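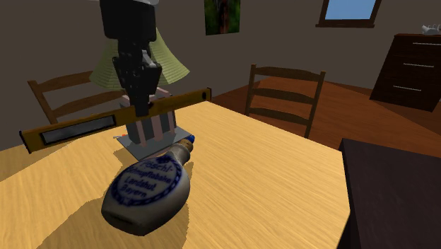
Spirit level with yellowish-brown body

4. Adjusting the saddle and handlebar

Read this section before the first ride with your Skilari city bicycle. You need the 4 mm hex key from the tool bag. Put the bicycle on flat ground and ask a second person to hold it.

1. Open the seat clamp lever completely.
2. Move the saddle up or down until its top is at the height of your hip bone.
3. Check the minimum insertion mark on the seat post. The mark must stay inside the frame tube.
4. Turn the saddle so that the nose points to the front, then close the lever. You should feel strong resistance in the second half of the movement.
5. Loosen the two stem bolts by one turn each, align the handlebar with the front wheel and tighten the bolts again, little by little, one after the other.

CAUTION: Never ride when the insertion mark is visible. The post can break and cause a serious fall.

Note: The saddle should be horizontal. If you feel pressure on your hands after 15 minutes of riding, raise the nose a little — a very small change is enough.

Note: Bolts can settle during the first rides. Check all of them again after 50 kilometers, and after that every 700 kilometers or at each service.

For the Lovov child seat, continue with section 5.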